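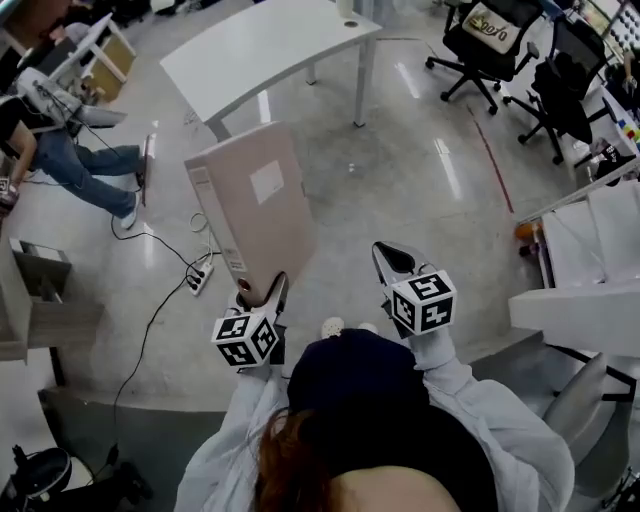
Geler Tuvau Nursery Wall Mural

Pre-pasted nonwoven mural for children's rooms, supplied as a numbered set of panels. Covers the upper part of a standard wall and is normally hung above a painted or paneled lower section.

Colors: Plaster, Sky, Pale Moss
Pattern: Hwang Meadow (clouds, low hills, tall grass)

Specifications

Assembled width: 146 in
Assembled height: 76 in
Panel width: 18 in
Panels per set: nine
Overlap at each seam: 2 in
Base material: nonwoven cellulose and polyester blend
Print: water-based ink, matte
Adhesive: starch-based, dry, activated with water
Cleaning: damp sponge, no solvents
Removal: dry strip in full panels

The assembled width allows for the overlap. It does not allow for trimming at corners, so measure the wall in at least two places before ordering. In older houses the reading at the ceiling and the reading at chair height often differ, and the larger of the two should be used.

Wall preparation

The mural can be hung on painted drywall, cured plaster and lining paper. It is not suitable for bare drywall, bare wood, vinyl wallpaper or any textured finish. Orange peel texture will show through the matte print and should be skimmed and sanded first.

New paint must cure before hanging. Allow 3 weeks for latex and longer for oil-based paint. If the lower wall or the ceiling is to be painted as well, paint those first and let them dry completely. Masking tape should not be applied to the printed face at any stage.

Fill nail holes, sand flush, and wipe the wall with a barely damp cloth. Prime filled spots with an acrylic primer – unprimed filler draws water out of the adhesive and the panel may lift at that point. A coat of wallcovering primer over the whole wall makes later removal easier and is recommended in rented homes.

Hanging

Panels are numbered on the back at the lower left corner and are hung from left to right. Lay out the full set on a clean floor before starting and check that the hill line runs through every seam. Color should also be checked at this stage, as cut or pasted panels cannot be returned.

Draw a vertical line with a level 18 in from the left corner and align the right edge of panel one with it. Wet the back evenly with a roller, fold the pasted sides together without creasing, and wait four minutes. Hang from the top, smooth from the center outward with a plastic smoother, and wipe paste from the face with clean water before it dries.

Each following panel overlaps the previous one by 2 in. Printed marks at the top and bottom edges show the position. The overlap can be left in place or double-cut with a new blade and a steel straightedge. Double-cutting gives a flatter seam but requires a firm hand, and the wall surface behind must not be scored.

Turn off power at the breaker before working behind outlet covers or switch plates. Keep the room between 60 and 75 degrees F during hanging and until the panels have dried. Do not speed up drying with a heater or a fan.

Use around cribs

The mural is flat and has no raised or removable parts. Check seams within reach of the crib from time to time and re-paste any loose edge. Shelves and picture ledges may be mounted through the mural once it is dry; use anchors rated for the wall behind.

Matching items

Plaster is a warm off-white with a slight gray cast. Geler wall paint in the same color is sold by the quart and the gallon, in eggshell and flat. The flat finish is the closer match to the print. A cloud border for the top of adjoining walls is sold separately in rolls. The former border in Pale Moss was discontinued in December and the replacement is a slightly cooler green – it should not be combined with older stock on the same wall.

In the box

Nine numbered panels
Hanging guide with panel map
Sample strip for patch testing

Roller, smoother, blades and primer are not included.

Ordering and returns

Sets are printed to order. Unopened sets may be returned; single replacement panels can be ordered with the batch code on the carton label.

Page last revised April 9, 2024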